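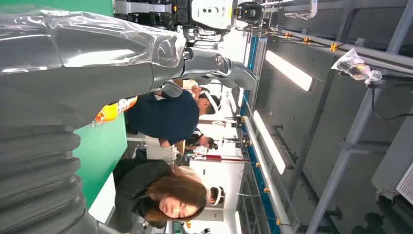
Do you need a programming background to join the manipulation course?
Basic Python is enough. Everything else is taught in the first 2 labs.

Getari student project, thread for the new intake. The task this term is bottle handling: pick up a bottle lying on its side, move it, set it down. Teleoperated demonstrations first, learned policy second.

1/ Operators work in a VR headset. Hand pose is mapped to the arm with a fixed scale. Dulce Maldonado wrote the mapping and it stays frozen until grading. If it feels slow, slow down.

2/ Layout on the green mat: three orange bottles in a row, caps toward the robot. A fourth lies off to the left on the yellow plastic, in front of the cardboard. Both hands start open. One student sits at the laptop. 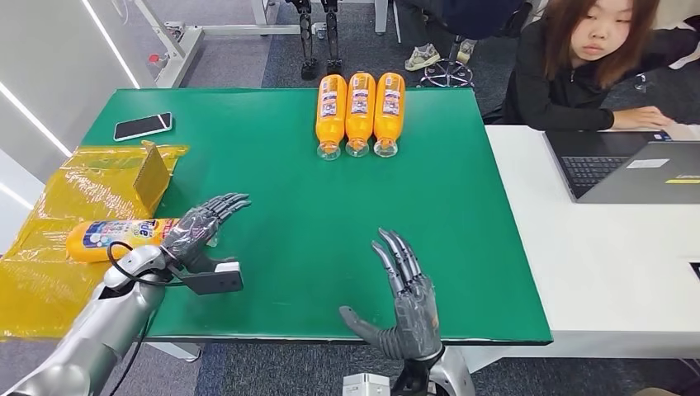

3/ Grasp rules
Close on the body, never on the cap. Stop when both sides are in contact. More force only makes the bottle roll on release. Florencia Retamal's team lost most of November to this.

4/ We have 41 accepted demonstrations. Rejected ones are kept in a separate folder with a reason code. Please fill in the code. "Bad" is not a code.

5/ For the wrist view, check that contact is visible on the bottle. Glossy orange plastic throws strong glare, so exposure is locked before each run. Printed labels help the tracker. The smooth side gives it very little. 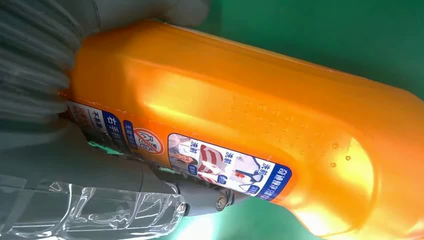 Can a team change the gripper fingers?
Only after the baseline run is submitted. Send the part drawing to Braulio Tlapale first.

6/ Baseline runs are due January 29, 2021. Teams of 3. Logs go in the Cuautle repository.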